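About Elline

Small lab, one long room, too many cables. Elline started in November as a side project of Skedell and we've been on our own feet since spring. We work on one question: can a robot learn to handle ordinary kitchen things from people doing it first, with grippers held in the hand? No robot needed for the recording part. You pick up the grippers, you do the job, the fingers record what you did.

Mostly plastic so far. Clear stuff is the hard bit, cameras see straight through it and the depth readings go funny.

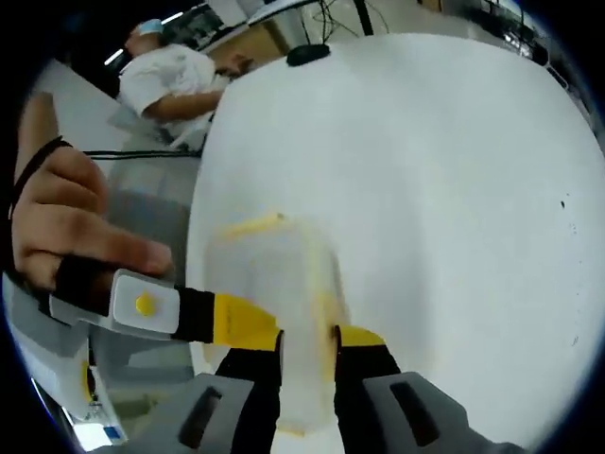 What we've found

Our method is called Anov. Short version: learn from the fingertips as well as the picture. We have 3,000 recordings in the training set and a seperate test set of 60, never mixed. Cutting the training clips down to 15 seconds helped more than any change to the model. Didn't expect that.

Two-handed work is where we are now. Food boxes with latches, lids, that sort of thing. 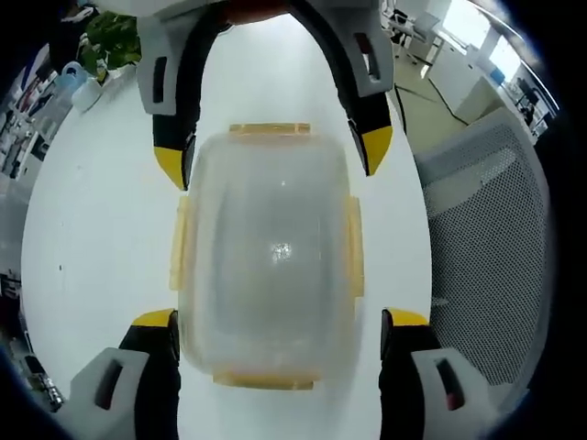 Still weak on anything thin or bendy, and timing between left and right drifts on longer jobs. Catterall, our second method, is meant to fix the timing. Early days, paper to follow when its ready.

Want to visit or lend us your odd tupperware? Use the contact page. We answer most things, slowly.

Page updated May 2026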